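Inicio | Recetas | Despensa | Huerto en casa | Trucos | Contacto

Cómo madurar (y frenar) la fruta en casa sin volverse loco

Hace años que en casa compramos la fruta de golpe, una vez por semana, en el puesto de Apaza, y hace los mismos años que me pregunto cómo puede ser que unas piezas se pasen mientras otras siguen duras como piedras. Con el tiempo he ido apuntando lo que me funciona en una libreta que vive encima de la nevera (está hecha una pena, con manchas de todo tipo), y como varias lectoras me lo habéis pedido después de la entrada de las mermeladas, me he animado a pasarlo a limpio.

Lo primero es separar la fruta que sigue madurando una vez cogida de la que no. En el primer grupo están los plátanos, los aguacates, los melocotones, las peras, los kiwis y los mangos. En el segundo, la sandía, las uvas, las fresas, las cerezas y los cítricos: esas llegan a casa como llegan, y por mucho que las dejemos en la encimera no van a ganar dulzor.

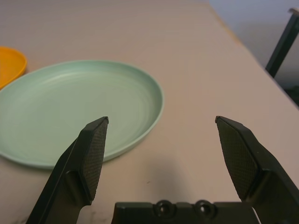
Lo segundo es despejar un sitio fijo para la fruta que está a medio hacer. A mí me va bien una superficie seca, lejos del horno y sin sol directo, donde las piezas no se toquen demasiado. Los melocotones, por ejemplo, se golpean con mirarlos, y yo los pongo siempre con el rabillo hacia abajo, como hacía mi suegra en Cernudora.

Para acelerar un aguacate:

1. Mete el aguacate en una bolsa de papel con un plátano maduro. El plátano suelta etileno, un gas que empuja a madurar a sus vecinos.
2. Dobla la boca de la bolsa un par de veces, sin apretar.
3. Déjala a temperatura ambiente y mira a los 2 días. Si todavía está duro, ciérrala otra vez y ten paciencia, que cada pieza es un mundo.
4. Cuando ceda un poquito al presionar cerca del rabillo – con la palma, nunca con la yema del dedo, que deja marca – sácalo y a la nevera.

Lo de la palma se lo debo a Jericho Layug, que me dio clase en el taller de cocina de Farna y que se ponía serio de verdad si nos veía hincar el dedo en un aguacate.

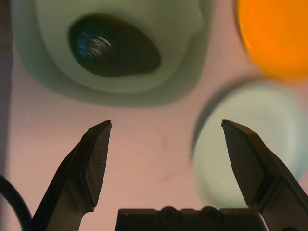 Cuadernos de Despensa · N.º 342

Para frenar los plátanos, que en junio se me ponen negros en un suspiro, lo mejor que he probado es separarlos del racimo y envolver cada rabillo con un trocito de film. En la nevera la piel se oscurece, pero la pulpa aguanta bastante bien, así que no los tires sin pelarlos antes. Y si ya no hay remedio, pélalos, córtalos en rodajas y congélalos extendidos en una bandeja. Con 400 gramos de plátano congelado y un chorrito de leche sale un helado buenísimo, ¡sin nada más! Solo hay que triturar con calma y parar de vez en cuando a bajar lo que se queda pegado en las paredes del vaso.

La sandía pide otra cosa. Entera puede esperar en un rincón fresco, pero una vez abierta hay que taparla bien y guardarla en frío. Lava la cáscara antes de cortarla, aunque no te la vayas a comer, porque el cuchillo arrastra hacia dentro lo que haya fuera.
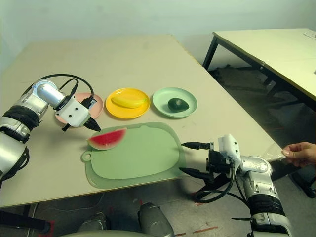
Plátano, aguacate y sandía: cada uno con su ritmo.

Me escribió Dougal Niven, lector de Clalus, para preguntar si se puede madurar un aguacate en el microondas. Se ablanda, sí, pero el sabor se queda verde y a mí la textura me resulta gomosa. Si te corre mucha prisa, yo cambiaría el menú y dejaría el guacamole para otro día.

Y si el aguacate ya está abierto, unas gotas de limón, film bien pegado a la pulpa y a la nevera hasta el día siguiente. La capita marrón que a veces se forma por encima se retira con una cuchara y lo de debajo suele estar perfecto para la tostada del desayuno.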